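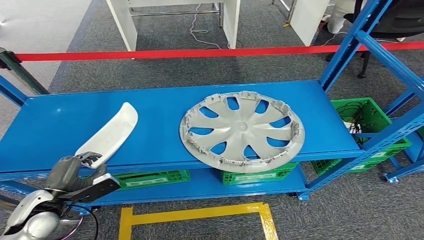 Top shelf, the hubcap and the white piece. Still to be sorted.

Small thread about the blue shelf and why I am keeping spare parts on it at all. My partner calls it the museum. 1/

The hubcap came first. I bought it second-hand for the old car, from a seller in the next suburb, and only at home I noticed it is the wrong diameter. It was listed as 15 inch. I should have brought a tape measure and I did not. 2/

If you are new to hubcaps: turn it over before you pay. The front can be polished in five minutes, but the back tells you the truth. Look at the ring of small clips along the inner rim. One missing clip is maybe okay. Two next to each other and it will leave you on the first roundabout. 3/

Mine is lying face down for this reason. I wanted to go over the clips slowly, with a cup of tea, before I offer it to somebody else. 4/

It has seven openings between the spokes, shaped like teardrops. Please remember this if you think it is the one you lost. I already received two messages from people whose hubcap has five. 5/

The white plastic piece is harder. It is long and a little bent, like a paddle. I took it from a mixed box and nothing was written on the box except "Skokus, trims". I believe it is a cover for something, but for what I can't say. 6/

My guesses until now: trim from a door, trim from a seat, side cover of some household appliance. My neighbour said boat. He says boat about everything. 7/

Some of you asked about the shelf itself. It is metal, blue, with perforated uprights and diagonal braces at the end, and there is a caster at the bottom. I looked for a long time for shelving which can be moved when I want to vacuum the carpet tiles. 8/

I got it from Obradović, the shop fitting people, when they were clearing old stock in May. I paid 55 dollars and carried it home in two trips, and the second trip was in the rain. 9/

Cleaning: I tried Clenix on the top and it left a white film, so I went back to warm water and a bit of dishwashing liquid. Dry it with an old tea towel straight away. Metal does not like to wait. 10/

The green crates are the part I am most happy with. Two of them stand on the lower shelf and have a pale label panel on the side. I had a system with coloured paper once, but after a month even I did not understand the colours. 11/

The bigger green crate is on the right, behind the end of the shelf. This is cables. Black cables, all in one tangle, and some small white things between them. I am aware. 12/

Every winter I say I will take one evening and untangle it. I bought a pack of 10 velcro ties from Cokgate for exactly this job and I think the ties are now also in the crate. 13/

A question for the tidy people here: do you coil a cable and tie it, or put each one in its own bag? With bags I can write on the bag. But then I have a crate full of bags, and almost the same problem as before. 14/

Plan for the rest of the month - hubcap goes to someone with the right wheels, white piece gets one more chance, cables get one evening. Pick up only, I don't want to post a hubcap again. The last one cost me more in postage than in money for the hubcap. 15/

Edit 16/08/2014: someone thinks the white piece is from the lower side of a car seat, where the lever is. It could be true, the curve looks right. If you have such a seat at home, please send me a photo of that side. 16/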